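Grid cells and held-out positions

July 1, 2018

I said in the last post that I would write up the placement test once the numbers were in. They are in, and they are less exciting than I hoped, but I learned something about how we had been scoring things.

The question was simple. We train a policy on demonstrations of picking something up from the table and setting it down somewhere else. When it does well, is that because it learned to look at where things are, or because our test positions sit so close to the training positions that it can get by on habit? In the earlier runs we put the object down wherever felt random. People are bad at random. When I went back through the logs, most of the starts were bunched up in the part of the table that is easiest to reach from the chair.

So we covered the table in brown kraft paper and divided it with blue tape. The cells are not equal and the lines are not perfectly straight. I thought about redoing them and decided against it. The tape is for the person placing the object, and all they need to know is which cell they are in. The exact position gets measured separately.

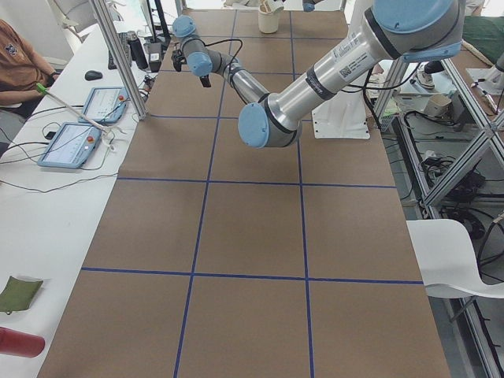 The plan was to collect demonstrations in all cells but two, then test in every cell, including the two the policy had never been shown. We ended up with 216 demonstrations. Najwa Sleiman did more than half of them, and she is a good deal faster than I am. I checked whether her demonstrations and mine gave different policies when trained separately. They did, a little, but there were too few of mine to say much about it.

Testing took longer than collecting. Each trial starts from the same arm pose, the object goes in the cell on the sheet, and whoever is scoring writes down success or failure before resetting. No partial credit. Last time we gave half a point for a grasp that slipped, and two people scoring the same video disagreed often enough that I dropped it.

In the cells that had demonstrations, the policy succeeded in 78 percent of trials. In the held-out cells it was clearly worse. The one in the middle held up fairly well, as it has training cells on most sides. The one at the corner was poor. The gripper would go toward the nearest cell it knew and close on air, or catch the edge of the object and push it.

I also ran the old version of the test, the one with no grid, on the same policy. It scored higher than any of the cell-by-cell averages. That bothers me more than the corner result, as our October numbers were all measured that way. I am going to add a note to that post instead of changing it.

Two things could be wrong here. The blue lines are visible to the policy, so it may be using them as landmarks – I want to repeat a small set on plain paper. The corner is also near the limit of comfortable reach, so some of those failures may come from the arm and have nothing to do with the learning. Replaying a hand-guided motion into that corner would settle it, and that is next on my list.

The scoring sheet is a plain spreadsheet, one row per trial. If you want a copy, leave a comment and I will send it.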